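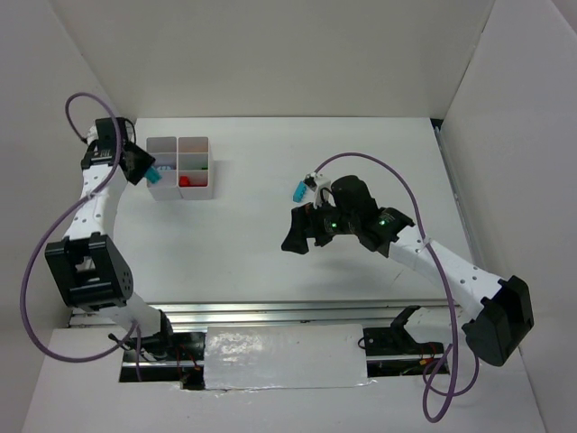

Search this site
Search

The case for the bad takes

I have spent most of a November persuading two robot arms to put small blocks into small compartments, and I've come out of it with an opinion, which is that we throw away the wrong recordings.

Some background for those who wandered in from the gardening pages. At Dustberg we teach a pair of arms to sort. A person steers them through the job, the machine writes down every joint angle and every camera view, and after enough of these recordings a learning system is supposed to get the general idea. The job is as dull as we could make it. Blocks come off a white tabletop and go into a white divided organizer, inside a white box. If you have ever wanted to know what it is like to tidy a child's bedroom on the moon, come by at seven in the evening, when the second shift starts and the good chair is free.

Our current set is called Jillmont, after a street, and it holds 2238 recordings. Before it we had Grostside, which was larger and worse. I would like to say we knew why at the time.

Grostside was clean. Every take in it was lovely. The arm went down, the fingers closed on the block, the block went up, over and in. Anyone who fumbled hit the pedal, and the take vanished, and they did it again properly. We were proud of that set. We showed it to visitors. Then we trained on it, and the arm went down, closed its fingers a hair to the left of the block, and carried a good grip of air over to the organizer, where it set the air down in a compartment with real tenderness. Then it went home to its starting pose and waited to be congratulated.

Of course it did. It had never once seen anybody miss. We had shown it a world where hands close on things, and it believed us.

Bianca Bratu, who steers better than anyone else in the building, was the first to argue that the pedal was the problem. Her view is that the useful part of a recording is the second and a half after something goes wrong - the pause, the small backing off, the second try from a slightly different angle. I held out for a while, mostly on grounds of neatness. A missed grab looks like a mistake in the file, and I was raised to correct mistakes. But she had me watch 5 of her own rejected takes, one after the other, and I had to admit I learned more about picking up a block from those than from the whole of Grostside.

So on Jillmont the pedal is gone. If you drop it, you go and get it. If the block lands tipped up against a divider, you deal with it as you would in life, minus the swearing, which the microphones don't record but the rest of us do.

There are objections. Wanpen Thammasiri runs the training side and has made most of them to me in writing. The best one is that a system which copies what it sees will copy the fumble too, and may come to think that dropping the block is step three. She's right that this happens. We had one version that let go of a block over the table for no reason I could find, went after it, and picked it up beautifully. It had the air of a waiter who trips on purpose so you'll notice the catch. Her fix is to mark the stretch where the mistake is made and leave it out of what gets copied, while keeping the recovery. It is tedious work, and she does more of it than I do. I think it's the best money Sukprasert, who pay for all this, have spent.

Another objection is that mess can be faked. People now take a clean take, start the arm from a crooked spot, and have somebody repair it. I have nothing against that. We did 200 that way and they were fine. But a staged mistake is a polite one. The person steering knows it's coming. Their real mistakes are stranger: they reach with the wrong arm, they change their mind halfway, they rest an elbow against a thing they had forgotten was there. I wouldn't know how to ask for any of that, and I wouldn't get it if I did.

What I mind most is how the field keeps score. Ask a group about their data and they tell you how much there is, then what share of it succeeded, and the second number is offered like a hygiene rating. I would rather hear how many times somebody got it wrong and carried on. A set where every take succeeds tells me the operators were skilled, or that someone had a pedal.

Wanpen wants it noted that she still has the pedal. It's in her desk drawer, and she says she is only looking after it.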